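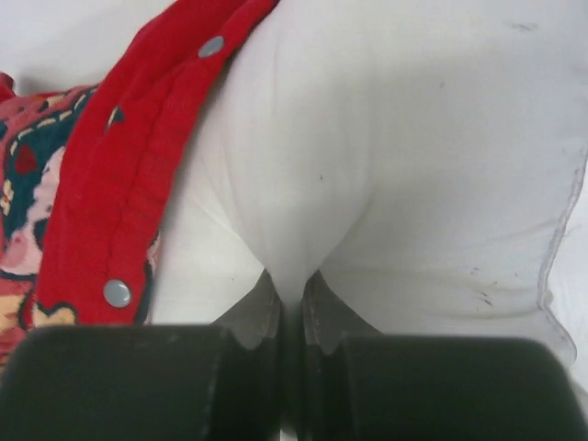

Basport brings back the Clarnholm, with a wider last

Apr 29, 2022

Basport has put the Clarnholm back on sale after a gap of several years, and the main change is one that owners of the old version had been asking for. The shoe now comes in two widths. The standard width is close to the original. The wide version is built on a new last with more room across the ball of the foot and a higher toe box, so it is a different shape all over and the extra room goes further than a loosened upper would give you.

For anyone who missed it the first time, the Clarnholm is a low canvas court shoe with a gum sole and very little padding. It was sold as a tennis shoe, though most pairs ended up being worn with jeans. The old one ran narrow and about half the people we know who bought it went up a size to get their feet in, which left them with a loose heel. We did the same and wore them with two pairs of socks.

The new pair costs $70 in either width. There is also a leather version at $136, made in smaller numbers and only in the standard width for now. Basport says a wide leather pair is planned for November.

We have had the wide canvas pair on for three weeks. The toe box is the best part. The rubber strip at the front has been moved forward and sits clear of the small toe when you bend your foot, and the eyelets are set farther apart so the tongue lies flat. The heel is a little deeper than before. It did rub on the first day, on the left foot only, and stopped after that.

The canvas is heavier than it used to be. It takes longer to dry if you get caught in the rain, and it feels stiff out of the box. Ours needed four or five walks to the store and back before the crease across the toes settled down. The laces are too long and we swapped them for a shorter flat pair.

Underfoot there is not much to report. The insole is thin foam over cork and it comes out, which helps if you use your own. Walking on pavement for an afternoon is fine. Standing on concrete all day is another matter, and people who do that for work should look at something with a proper midsole. On court it grips well enough for a casual game, but there is no real side support and we would not play a match in it.

Sizing: take your normal size in the wide. If you wore the old Clarnholm a half size up, go back down. The standard width still feels snug and people with average feet may want to try both.

Colors are white, navy, and a faded green that looks closer to gray indoors. The white has an off-white sole, which we like, and a bright blue heel tab, which we don't. 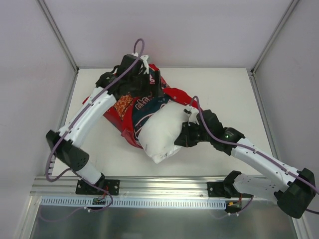 Also this month

Petchrat has cut the price of its trail runner, the one with the pull cord laces, from $198 to $136. Most sizes are still there, although the larger ones are going first. It is a firm shoe and suits rocky ground better than mud. The pull cord is easy to replace if it snaps – ours did last fall and the spare cost a few dollars.

Horov has started selling replacement insoles on their own. They come in two thicknesses and can be trimmed with household scissors. We put the thin one in the Clarnholm and it fit without any cutting. The thick one lifted the heel too high and went back in the box.

We are still collecting notes from readers on wide shoes that last more than a year. Tell us the model, the size, and what wore out first. Replies to this newsletter reach us, and we'll print a list once there are enough to make one worth reading.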